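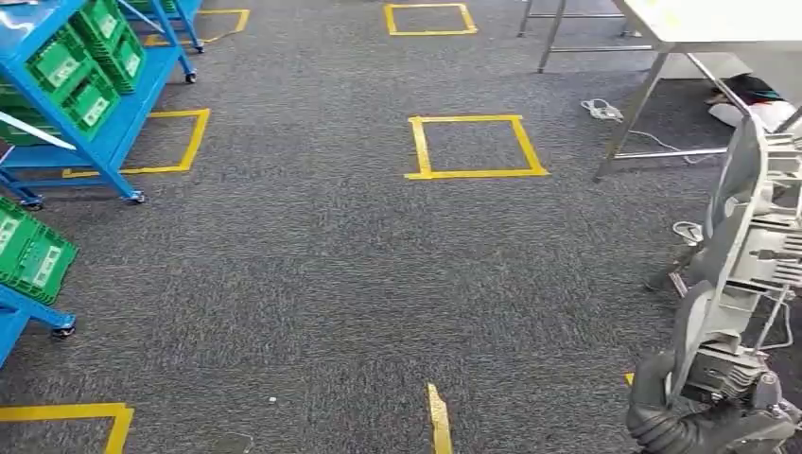 Ida Sopacua

Skonent evaluation kit, crate picking package
Ticket opened with Zakham support: 2019-06-03
Status: solved, one small question left open
Severity: low (we can work around it)

Hi support team,

First of all, we are having a great time with this kit. It went from boxes to a first picked crate in one afternoon, and I did not expect that from an evaluation unit. The problem below is the only thing that has really held us up, and I'm writing it out in full so you can use it for other customers.

What we are running
Skonent arm with the standard gripper and the head camera, software as shipped. Blue shelf carts on casters, green crates with white label areas, tilted shelves. The floor is dark gray speckled carpet and the places are marked out on it in yellow tape. Carts get rolled in and out by hand.

What happens
The arm looks at the cart, finds the crates, reaches for one and stops short. The log says "target outside tolerance" and the arm goes back to its rest pose. No bump, no drop, no drama. On our first real run of 10 picks it did this on 9 of them. The crates were found every single time, and the boxes drawn on the preview screen hugged them beautifully. It just wouldn't commit to the reach.

What I expected
A pick, or a message telling me which tolerance it meant.

What I tried, in order

1. Restarted everything. No change.

2. Ran the gripper self-test from the maintenance menu. Passed, and it passed again when I repeated it. I also checked that the hose was clear of the joint through its whole travel. It was.

3. Redid the camera calibration with the printed target. The new numbers were nearly the same as the old ones, so I put the old ones back. (The calibration wizard is lovely, by the way. Big arrows, plain words, and it lets you go back a step!)

4. Changed the lighting. Blinds open, blinds closed, ceiling lights off. Same message each time.

5. Took the label cards out of the crates in case they were confusing the crate finder. Same message. Cards back in.

6. Swapped the cart for the other one. This is where it got interesting, because the second cart gave me several good picks in a row before the message came back. I rolled it out and in again and got a different result. So now I was looking at the floor and not at the arm.

7. Turned on the floor overlay in the preview. I had missed this screen completely. It shows where the software thinks each cart place is, drawn over the live view, and our places were clearly shifted from the tape. The manual says the cart place must be set with its front edge 800 mm from the base. I had typed in 1000, which was the number from our own room plan. The plan measures from the wall side. My mistake, and an easy one to make.

8. Entered 800, saved, restarted the picking service. Ran 10 picks. All good! I may have cheered.

9. Rolled the cart out, turned it, rolled it back in a bit crooked on purpose. The software noticed the angle and corrected for it. Then I pushed it well past its outline and got the tolerance message again, and I think that is exactly right.

Cause
Wrong distance in the cart place settings. Nothing wrong with the arm, gripper or camera.

Things I would love to see
- The message should say which value is out and by how much. "Cart is 200 mm closer than the saved place" would have saved me most of a day.
- Please move the floor overlay to the first setup page. It is the best screen in the whole package and it's hidden under Advanced.
- A line in the manual about tape. Our outlines are a little uneven and I spent time wondering whether the software cared about the tape itself. From what I can tell it doesn't look at it at all, it's only there for the people pushing carts. Can you confirm?

Still open
After a caster swivels, the cart can settle a finger's width away from where I left it. The picks still work, but I'd like to know how much of that the correction can take before I start moving full crates. If there is a number for this, send it over. If there isn't, I'm happy to measure it and send you ours.

The evaluation period runs into September, and next on our list is picking from the lower shelf, then two carts side by side. I'll open a new ticket if either one gives me trouble. You can close this one as soon as I have the answers on the tape and the casters.

Thanks - this has been a fun one to track down.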